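3.2 Cable Routing and Weekly Upkeep

The two-arm cell was handed over to our team in June with recurring dropouts on the left arm. Callum Cruickshank traced the fault to the wrist connector, where the cable had been pulling whenever the elbow was fully bent. The cable was rerouted with a longer loop at the elbow and retied along the forearm. Natalie Hollis then ran 900 motion cycles at 70 percent speed without a dropout.

Upkeep is now done before the first session of the week. The operator checks the ties, tightens the base bolts and confirms that the wrist wires hang clear of the fingers — a step missing from the earlier Cowie checklist.

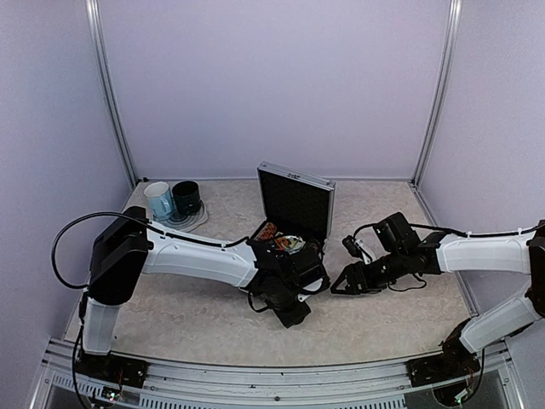 Figure 2. The cell with both arms over the tabletop and the open case between the side walls.

Replacement ties are kept with the spare wrist cable. Base bolt settings are listed in the appendix.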